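Why I Still Lay a Mat on the Table

When my family moved to Tokgate, we ate standing in the kitchen for almost one whole month. The table was there, but we used it for letters, keys and the things we did not unpack yet. I did not think it was a problem. Now I think it was a small one.

In my opinion, people today give too little attention to the place where they eat. I read a column in the Tokgate paper which said that a table mat is an old habit from our grandmothers, and that a good modern table needs nothing on it. I do not agree with this. My grandmother had one mat for 22 years, and when she put it down, all the children came without being called.

A mat tells you that now is the time to sit. It does not need to be expensive. I paid 40 for mine in the Naidoo shop, and my sister told me that this was too much for a thing that catches crumbs. Maybe she is right about the price.
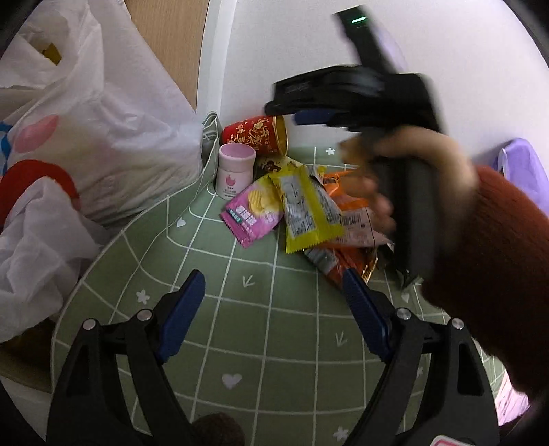 A light green mat with small white hearts and flowers.

I also hear that mats are one more thing to wash. This is true, and some evenings I am too tired to do it. Then I shake it over the balcony and put it back. My neighbors on Drandov Street do the same, I have seen them. Their children eat at the table too, and mine have started to ask who will put down the mat.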